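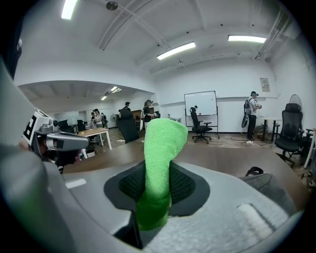 Kiri Dunstan holds that the Grinen knot was never a single knot, and that the name covers at least two ways of joining a thin line to a thick one.

3 comments · 11 shares

The Grinen knot is a bend used on the river barges of Arkesville. The thick line is folded into a bight. The thin line passes up through it, goes twice round both legs and is tucked under its own standing part. The tail should be no shorter than 11 times the diameter of the thin line.

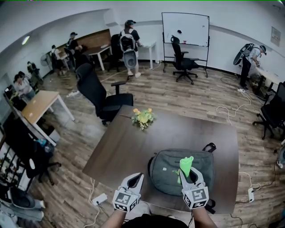
In the Dusier form a third turn is added, which makes the knot bulkier and slower to untie. Oda Hellström's handbook lists 34 bends from the same stretch of river and treats the Dusier form as separate. Both forms slip in stiff or newly tarred rope. Neither is used for lifting.

See also: Moussa hitch; Sheet bend

Shares: 34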